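Chapter 4
Paying for the Early Years: How Local Authorities Fund Childcare Places
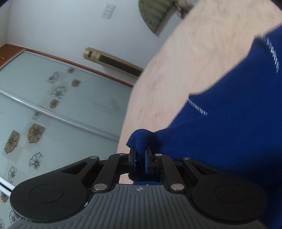 Elínborg Vídalín

In most systems of public childcare, the family meets a single fee and a single front door. Behind that door, the money has usually passed through several hands. A national ministry sets an amount per child, a regional or municipal office adds to it or holds part of it back, and the provider receives what is left, often in installments that do not match its own monthly costs. This chapter follows that money from the budget vote to the nursery account.

Chapter 3 dealt with the right to a place. A right on paper, however, has little effect where no provider can afford to offer the hours. The municipality of Sarkholm learned this when it extended its offer to all two-year-olds in a single year. The council had a register of 2997 eligible children and had budgeted for 3000. The estimate of need was therefore close to exact. Even so, only 1752 children had a confirmed place when the year began, and the council's own review traced most of the gap to the hourly rate, which had been fixed before the new staffing rules were adopted.

Ingvar Lykkegaard, who led the review, drew a distinction that will be used throughout this chapter. He separated the price of a place, meaning what the authority pays, from the cost of a place, meaning what the provider spends to keep it open. The two are often treated as one figure in public debate. In Sarkholm they had drifted apart over several budgets – slowly enough that neither the council nor the providers had raised the matter formally.

The neighboring district of Horham took a different course. It paid providers by the group and left the number of children in each group to be settled every March. Small rural settings gained from this, as one child moving away no longer reduced their income at once. Larger settings objected that they were carrying full groups for the same payment. Hanne Bisgaard's study of the Horham model, discussed in section 4.3, found that over 991 families changed provider in the first two years, and that the district had no agreed method for moving funds with them.

Parent fees are the third part of the picture. Some authorities charge nothing for a core number of hours and allow providers to set their own fee beyond it. Others use a scale tied to household income. Students should note that a free core offer can still leave families with charges for meals, outings or late collection, and that these charges are rarely included in national comparisons. Leif Kárason and Signe Egilsson take opposing views on whether they should be, and extracts from both are given at the end of the chapter.

Section 4.1 sets out the main forms of public payment. Section 4.2 explains how rates are calculated and revised, with worked figures from Sarkholm. Section 4.3 considers payment by group, and section 4.4 turns to fees and the support available to families on low incomes. Additional funding for children with disabilities is mentioned where it affects the basic rate – a full treatment is given in Chapter 7.

Key terms in this chapter: hourly rate, core offer, group payment, income scale, price of a place, cost of a place.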